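2018-10-09
Notebook, bin clearing – handheld demos, second pass
Shaimaa Shawky

Picked up where the last entry stopped. Goal for today was to see if the relabeling rule Xiomara proposed changes the grasp-point error on soft items, or if we were just looking at noise from the small validation split.

Rule as it stands now: the grasp label goes on the first step where both fingertip pads stop closing, not on the step where the object starts to lift. On rigid things the two are nearly the same step. On plush, knits and foil packets they are far apart, because the pads keep squeezing after the item has begun to move. Under the old rule the policy learned to close late and then drag.

Data: 328 demos total after dropping the ones with bad pose tracking. 139 of those have at least one soft item as the target. Held out 25 for validation, same 25 as before so the numbers compare.

Retrained from scratch with each rule, 4 seeds each, everything else untouched. Config is in the Levero folder under the old name, I have not renamed it yet.

Result: on soft targets the new rule is better on all 4 seeds. On rigid targets I can't separate the two. The gap on packets is larger than on plush, which I did not expect. My guess is that a packet standing on its edge gives a clean stop in the finger width and plush does not, so the label is sharper. Need to plot finger width over time for both before I say this in the meeting.

Problems:
– Width reading on the left unit drifts over a long session. Rezeroed between boxes. Xiomara thinks it is the linkage and not the encoder. Not settled.
– When both grippers are over the box, the second one hides part of the pile. The tracker holds but the object mask gets cut in two, and the script then counts two targets. Patched by merging masks within one demo. Ugly, but it passes on the Wenbridge set.
– Thin clear plastic is still missed by the mask model most of the time. Left those unlabeled for now.
– Demos where the operator touches one item and then goes for another get two stop events. I keep the last one. Farouk script kept the first. Check which one Plernberg was using before we compare against their table.

Tried one run with the label smeared over a few steps on either side. No gain on soft, slightly worse on rigid. Dropped it.

To do:
Width plots, packet against plush.
Ask Xiomara for her list of bad demos and check it against mine.
More two-hand boxes with mixed contents, we are short on those.
Rename the config.
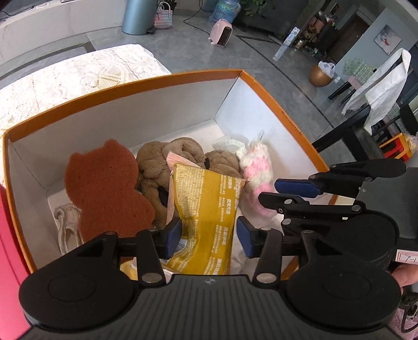 Mixed box, both grippers in. Left pad against the yellow packet, plush behind it.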